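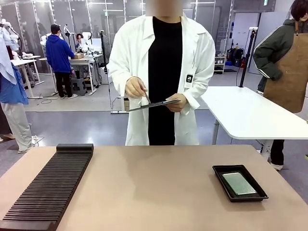 Romaniuk wrote:

> I finally got the new Justhorpe single on this morning and I don't get
> the fuss. The first minute is lovely, then the drums come in and bury
> the singer. Also, why drop the B-side from the download version? I
> bought the seven-inch for that and my turntable is in a box. Can
> somebody who has played both tell me if the vinyl mix is any different,
> or did I just spend extra for the sleeve? And is there any word on the
> album or the fall dates?

Hi Romaniuk, hi all,

Oh, get that turntable out of the box! I've had both versions going all weekend and they are different enough that I started writing things down on the back of an envelope, so you're getting the whole envelope.

First the drums. On the download they come in hard at the end of the first verse and I agree, the voice goes under for a bit. On the seven-inch the snare sits further back and you can hear the second voice, the low one, doing that little falling line behind "keep the porch light on." I had played the download maybe a dozen times and never noticed there was a second voice. Now I can't stop hearing it, even on the car stereo, and the car stereo is awful.

The fade is longer too. On the download it's gone before the organ has finished its phrase, and on the vinyl you get the phrase and then one more chord, with somebody putting a tambourine down (or dropping it, it's pretty loud). I love that stuff. Leave the tambourine in, I say.

Now the B-side. It's called "Asau" and for my money it's the better song. No drums at all, two acoustic guitars and an accordion, and the words are mostly a list of places somebody meant to visit. If you liked the quiet half of the Endley record you'll be very happy with it. I'd put it up there with the best things they've done, and I know some of you think they haven't done anything good since Endley, so come and argue with me, please.

The sleeve says it was cut at 45 and my copy is dead quiet. One person on the old forum had a bad one with a click all through the A-side, and the shop swapped it, so do check yours while you've still got the receipt.

About the album: all I know is what was in the band's own newsletter in February. It's called 2065, it has 8 songs, and the single is the opener. They said it was recorded mostly live in one room, with the vocals done later, and that might explain the mix you're complaining about. There was no release date in the newsletter. I wrote and asked, and got a very nice reply that also didn't have a release date in it. I'm hoping for before the tour.

The tour I can help with a little more. The fall run is small rooms again, which makes me so happy. I went to the warm-up they did for newsletter people and there were some 60 of us in there, close enough to read the set list taped to the monitor. They opened with the single, and live the drums make total sense! The drummer plays brushes up to the second chorus and only then picks up the sticks, so the loud part feels like somebody opening a door. I wish they'd done it that way on the record. They played "Asau" near the end with the lights most of the way down and the accordion player standing on a chair. Then three from Endley, including the long one, and for the encore a waltz I didn't know at all. If anybody was there and caught the title, write to me, it's been driving me nuts. It goes up at the end of each line where you expect it to go down, and there's something in it about a ferry.

They also had a merch table with the single, a tea towel (I bought the tea towel) and a live cassette limited to 101 copies. I missed the cassette by two people in line. The one in front of me bought the last one and was very gracious about my face. If any of you have a copy and would play me side two over the phone, I'd owe you a big favor.

Two practical things for anybody going in the fall. Doors have been an hour before the first act and the first act is worth it, so don't hang around in the bar. And bring earplugs anyway, the small rooms get loud when the organ is up, and you'll hear the words better with them in.

Romaniuk, if the turntable really has to stay in its box, I'm happy to bring my copy to the next listening night and we can play the two versions back to back on the good speakers. I'd like to hear what everybody thinks of the snare. I can also bring the Endley demos, the ones with the different words to the title song, if people haven't had enough of me by then. Starts at 7:30 as usual, and somebody please remember the extension cord.

And play the B-side twice before you decide anything!

> or did I just spend extra for the sleeve?

PS: Forgot to answer this one. It is a really good sleeve, though. Look inside, the lyrics to both songs are printed on the inner flap in tiny type, and the ones for the second verse don't match what gets sung.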